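Can a robot unpack the groceries yet?

Posted in Home & Workshop Help, 24 Mar 2023

garkton_gran
My hands aren't what they were, and my neighbour and I have a friendly argument going about whether a machine could put the shopping away for me. I don't mind if it's slow — I'm slow myself! Eggs are what worry me most. Has anyone seen one manage a carton?

3 replies

Pellemby Tinkerer
Hello, and what a lovely thing to argue over. Two arms on a table can do small jobs now, one thing at a time, and a good deal of the practice happens in simulation, where a dropped egg costs you nothing.

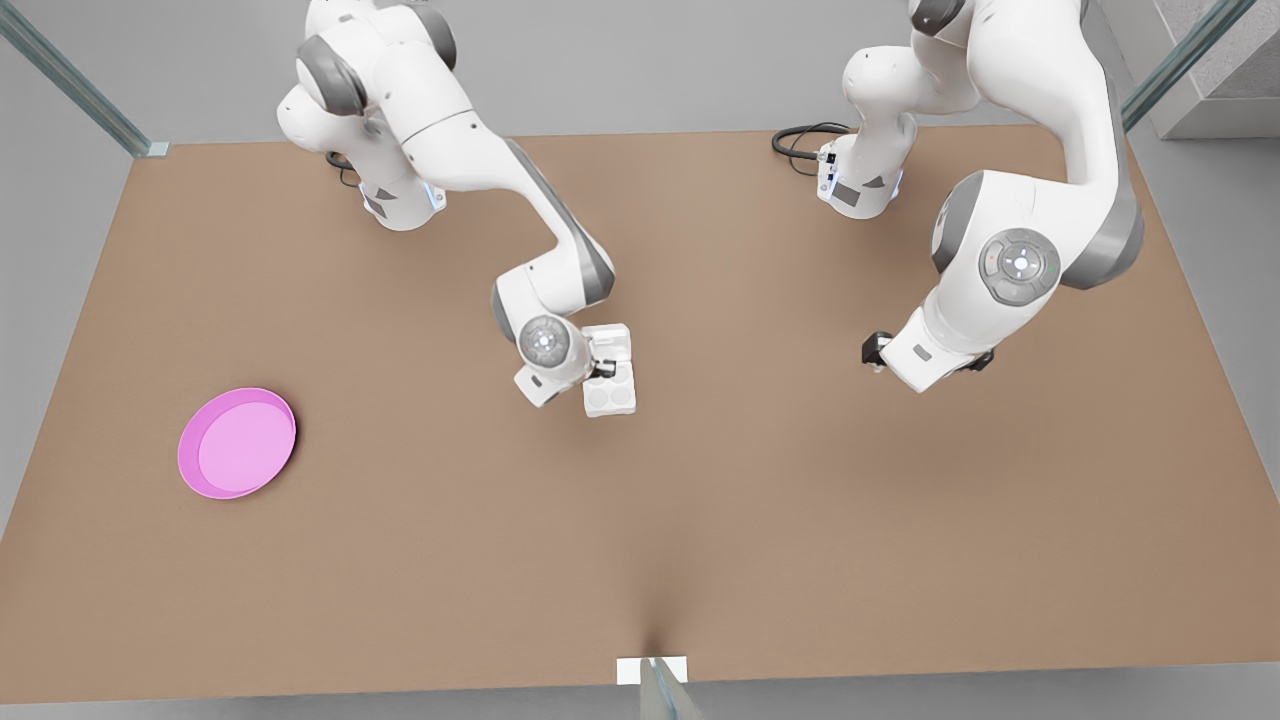
Picking up is the easier half, in my experience. Setting a carton down level, in a fridge that's already full of last night's leftovers, is where my own hobby arm comes unstuck. I'd give it a few years before I let one near your kitchen, my dear.

brarkero6
no. buy a trolley

Shed Light
I paid $499 for a little secondhand arm in October and it sorts bolts by colour tray quite happily. Wouldn't trust it with eggs, or with my good mugs for that matter.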